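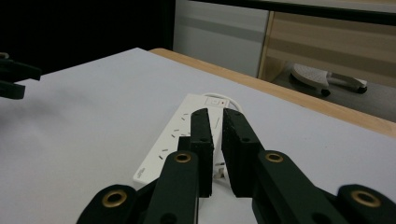

Does a sleep score tell you how you slept?
Project report, Introduction to Research Methods

1. Why we picked this

Half the people on our floor in Seixas Hall wear something on their wrist at night. In the morning they look at a number and decide how tired they are. One of us watched a roommate wake up cheerful, check her phone, see a 58, and go back to bed. We wanted to know whether the number deserves that kind of trust.

The band we looked at is the Tititer, which sends its data to an app called Prorko. The app gives each night a score from 0 to 100. The help pages say the score is based on movement, heart rate and "sleep quality factors," and they never say what the factors are. We wrote to the support address twice and got the same reply both times, thanking us for our interest in better rest.

2. What we did

We asked 13 students to wear the band every night and fill in a paper diary every morning. The diary had three questions: when did you fall asleep, how many times did you wake up, and how rested do you feel from 1 to 10. They were told to fill it in before opening the app. We had no way of checking that, and we suspect at least two people looked first, given that their ratings move with the score almost perfectly while everyone else's wander.

The bands recorded 593 nights. Only 400 of those had a diary page we could match to them. The rest were blank, filled in days later from memory, or unreadable. Our instructor, Pierina Gentile, told us at the start that people would get bored with the diary by the second week, and she was right.

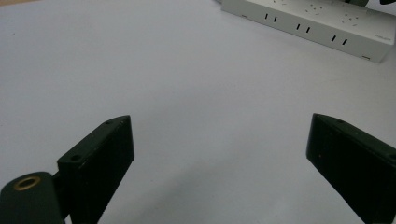

We also had trouble with naps. The band treats lying still on a couch as light sleep, so one student who watches a lot of movies was credited with several evening naps she says she never took. We left naps out completely. That was simpler, but it means our results say nothing about people who sleep in pieces.

3. What we found

The score and the morning rating did agree a little. On very short nights, both were low. That is hardly news, and a clock would have told us the same. Once we looked only at nights of normal length, the match mostly fell apart. A night scored in the 80s was followed by a rating of 4 nearly as often as by a rating of 7.

Bedtimes were better. The band usually put the start of sleep close to where the diary did, except for students who read in bed. For them it started the night as soon as they got comfortable with a book.

Wake-ups were the weakest part. The app reported far more of them than anyone remembered. This could mean the band notices things the sleeper doesn't, and the company would surely say so. It could also mean the band counts rolling over. Our data can't separate the two, and we doubt the company's could either without a sleep lab.

4. The advice
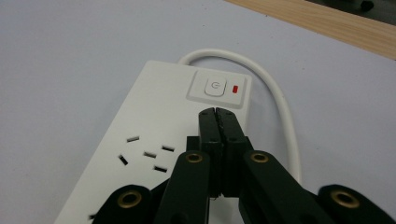
Prorko also hands out tips, and we think these deserve more suspicion than the score does. They appear after a low night and are worded as if the app had found the cause. Students were told to cut back on caffeine who don't drink any. One was told to try a warm Hutier tea, a product that is advertised in the same app two screens later. The tip that came up most was to remove "all light sources" from the bedroom, including standby lights. In a dorm room that would mean covering things like the little red light next to the button on a power strip. Two people put tape over theirs and their scores stayed where they were, which proves very little, but the app went on giving them the same tip anyway. It has no light sensor that we could find any mention of.

5. Problems with our own work

Our group was small, everyone was the same age, and everyone knew what we were hoping to find, because we are bad at hiding it. A rating from 1 to 10 is also a shaky thing to measure against. One person never gave anything above a 6. Another used only 5 and 10.

We should have kept a few students from seeing their scores at all. We thought of that in the fourth week, when it was too late to start over. If another group takes this up, we would hide the app from half of them from the first night and use a shorter diary. We'd also want the raw heart rate data, if it can be had. We asked for that as well, and were thanked again for our interest in better rest.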